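Section 4 – Setting up the Kulon drip timer

Before you start. Shut off the outdoor tap. Have a bucket ready, there will be drips. Batteries go in first, the cover is a pain to open once the timer is on the tap.

1. Slide off the back cover. Fit 2 AA batteries, plus end up. No rechargables – voltage is too low and the valve sticks half open.

2. Press and hold SET until the clock blinks. Set the time, then the day. Skip the day and it assumes Wednesday.

3. Check the rubber washer is seated flat in the inlet. Hand tighten onto the tap. No wrench!!

CAUTION: Wrench marks on the collar void the warranty.

4. Screw the filter to the outlet, then the pressure reducer, arrow pointing away from the tap. Tubing last.

5. Open the tap all the way. Look for leaks at each joint. Small leak = quarter turn more. Big leak = washer is crooked, go back to step 3.

6. Pick a program. Start with 18 minutes at 7 in the morning, every other day. Tomatoes in pots want it daily once it gets hot.

Note: Programs are lost if the batteries are out longer than a minute. Write yours down inside the cover.

7. Press RUN to test. Valve should click and water should reach the last emitter. If the far end stays dry, line is too long or theres a kink. Longest run on one outlet is 246 feet.
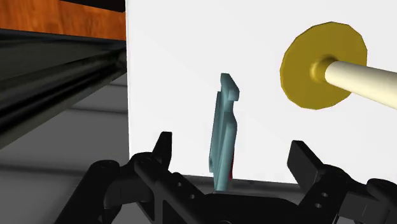
Zistier wrote in to say the click in step 7 is very faint on the newer timers, and to put a hand on the tubing instead and feel for the water.

8. Flush the line. Take off the end cap, run it until the water is clear, cap back on.

9. Before the first freeze – timer off the tap, drain it, batteries out, store indoors. Filter gets a rinse in April before it goes back on.

Spare washers and end caps: see parts list, section 6.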